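Teach It Like You'd Teach Your Brother-in-Law

By Inês Barros
January

Print | E-mail
18 shares | 5 comments

I spent most of last winter moving robot arms around by remote control, and I want to stick up for the job, because people keep telling me it's about to disappear. The argument goes that the robots will soon learn everything from video, so why pay a person to sit there and fumble through a chore over and over? I've heard it at parties. I've heard it from my dentist, with his hands in my mouth.

Well, have you ever tried to explain how you pick up a pillow? I mean really explain it, to somebody who has never held one. You can't! I pinch, I squash, I let it flop, I grab a different bit. Half of it happens before I've thought about it. Put two arms under my control and suddenly every one of those little choices is mine to make on purpose, and I find out which ones I was never any good at.

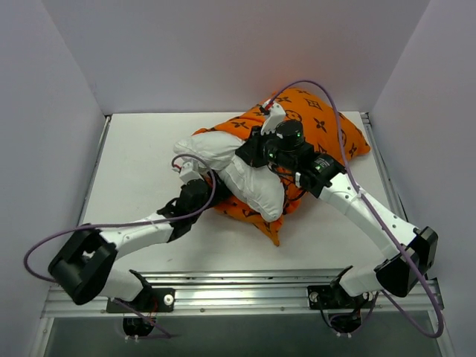
Soft things are the worst for this. A box stays a box. Squeeze one side of a pillow and the stuffing goes somewhere else, and now the corner you were aiming for has moved. My first session at Trarkari was 35 tries, and over 18 of them were so bad I wanted to erase the lot and go home. Ruairí Kinsella, who had the next station, told me to leave the ugly ones alone and look at what my hands did right after things went wrong. I thought he was being nice. He wasn't, he's just like that — he said the same thing to the manager about the manager's own tries.

And I've come around to his view. A perfect demonstration shows the machine one lucky path. A clumsy one with a decent recovery shows it what to do on a Tuesday-ish sort of day, when the cloth has slid and the grip is half on. I'd keep both, and I'd write down which is which. Some shops only keep the pretty ones, and I think they're throwing away the good stuff.

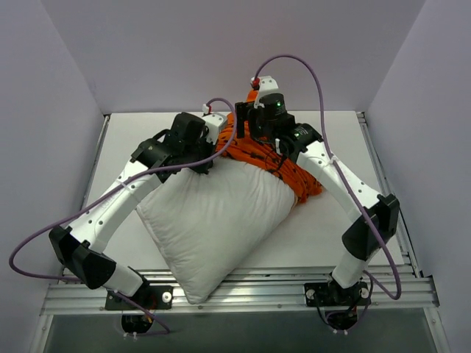 What I'd Change

First, let people go slow. At Skandus, where I worked before, there was a clock on the wall and we all raced it. You could see it in the recordings, all those jerky little snatches, and then everybody wondered why the arms moved like they were late for a bus. Who taught them that? We did.

Second, mix up the teachers. I'm left-handed and I lead with my left on everything, and after a few weeks of mostly me, you've got a very left-handed robot. Bring in somebody who folds laundry for a living. Bring in my aunt, who can get a duvet into its cover in the time it takes me to find the opening.

Third — and this is the one I get grumpy about — put the teachers' names on the work. The folks who write the software get theirs on it, and good for them. The person at the controls usually ends up as a number in a spreadsheet. I'd like my name next to my pillows, even the bad ones.

Print | E-mail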